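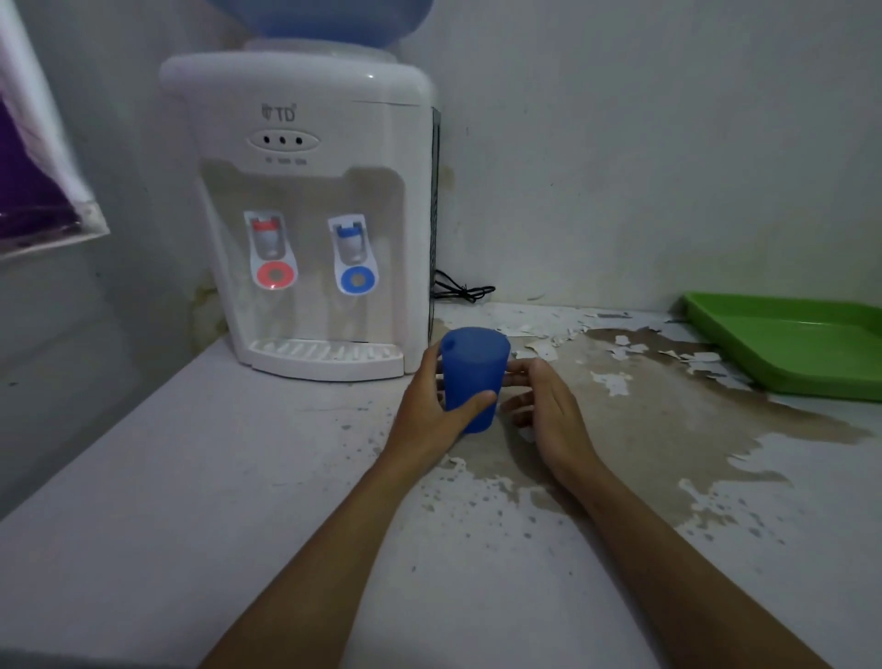
The water corner, blue cup at the ready

Filed under: Diary / House bits / September
Search this diary... Go

I have been meaning to write about the water corner for ages and keep getting distracted by bigger things (the roof, mostly, and then the business with the drains at Worura), so tonight it gets its own entry. It's gone nine and I'm at the table with my feet up on the other chair, so this may wander.

The dispenser lives on the concrete ledge, shoved right back to the wall, big blue bottle upside down on top. I like it more than I ought to. It does that deep glug when you've drawn off enough and a great bubble goes up through the bottle, and I still look up every single time. Red tap for hot, blue tap for cold, and the slotted tray underneath that I forget exists until it needs emptying. The recess behind the taps has gone a bit yellowy and I had a go at it this morning with bicarb and an old toothbrush. Came up slightly, I think? Or I got used to it while I was scrubbing. I'll try vinegar next, though last time I used vinegar in here the whole room smelt of chips until bedtime.

Gun-woo Jeon rang while I was at it, wanting to know if I'd keep six of his tomato plants going while he's away in Zamier. I said yes before I'd thought about where they'd go, and now I have thought about it and I still don't know. They can't go on the ledge. The ledge is for water and I am being firm about that.

Anyway, the cup. I've had the blue plastic one for so long that I couldn't tell you where it came from. It might have been part of a picnic set of my aunt's, and she claimed everything in that set dated from 1969, but she said the same about her curtains and her car. It's light, it doesn't mind being dropped, and it holds 200 ml if you stop short of the rim, so it does for measuring rice water as well as for drinking. I own perfectly nice glasses. They sit in the cupboard in a row and I reach past them.

After the dispenser I got on to the white table, which had turned into one of those surfaces where post goes to die. Seed catalogues, a Halleo receipt I'd turned the house upside down for, two dead biros. All of it went, and I wiped the top down and got the green tray out to live there properly.

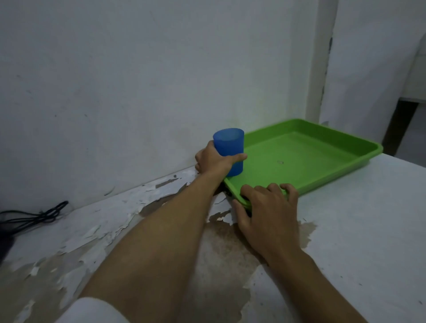 Cup and green tray, up against the wall

The tray was a bargain from Lins, years back, and it's a very loud green. Against the white paint it's almost rude! But it's shallow, it's got a good rolled rim to get your fingers under, and it'll take the cup and a small plate and whatever I'm nibbling at. I tried it square to the wall and didn't care for it, and then at a bit of an angle and liked that better, and then spent far too long shunting the cup from one side to the other like someone dressing a shop window. Left end won. I'm left-handed for cups and right-handed for everything else, so that suits me.

I did think of getting a second tray for the post, so it would at least die somewhere tidy. Then I thought, no, I'll just fill that one up too. The post can go on the hook by the door in a bag.

Lunch was toast, because by then it was nearly three and I couldn't face anything with a pan. Read four pages of the library book and fell asleep with it on my chest. Woke up with a crick in my neck and a thirst on me, so back to the corner.

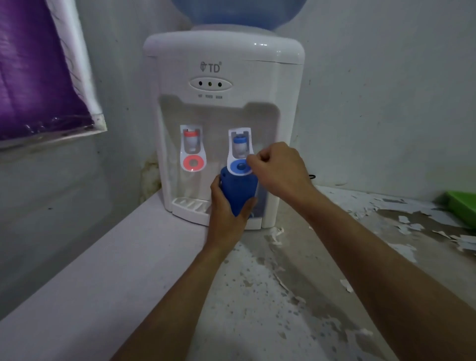
Evening, bottle duty

I've decided to fill the dark blue bottle every night before bed, so it's ready for the walk in the morning. It's a faff to fill, mind. You hold it right up under the cold tap with your left hand and push the paddle in with the knuckles of your right – fingertips never seem to get enough shove behind them – and then you stand there and wait. I used to try doing it one-handed, bottle against the paddle, and ended up with a wet sleeve more often than not.

The letters on the front say TD and under those are the three little lights, HOT and POWER and WARM, in printing so small I had to fetch my reading glasses the first time. I've never really got to the bottom of when WARM comes on. I treat it like weather.

Must remember: ring about the new bottle delivery, find somewhere for the tomatoes, vinegar. Also ask Gun-woo how much water the things want, as I've got a horrible feeling it's a lot and they'll have the bottle empty before I do.

Bed now. The tray still looks very green from here.

Recent entries
Drains, part two
What I found behind the cooker
Worura in the rain
A shelf that is nearly level
Jam, and why I stopped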